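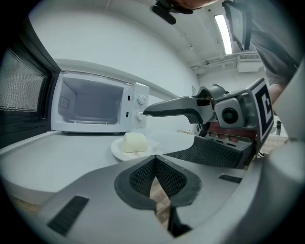
Hot meals in the staff room were the last thing the night team at Kirkach library had expected to be asked about, one member of the team remarked, when opening hours were the matter in hand. The library has stayed open until midnight since April, and the Rollach branch is to follow.

In an interview on Dec 5, 2021, the head of the service said that 2763 visits had been recorded after 6 pm. "We had planned for students," she said. "Many of those who come are parents, or people on shifts at the Arer works."

The late service is run by 12 members of staff, with a further 18 on call. Asked whether that was enough, she replied that it was "enough for Kirkach – not yet for two buildings".

Shift patterns remain under discussion. Staff have asked for a longer meal break, and the head of the service confirmed that 30 minutes would become 45 in the new year.

The El-Sayed reading room will continue to close at 8 pm. Readers who need items from it later in the evening should order them before 5 pm at the main desk.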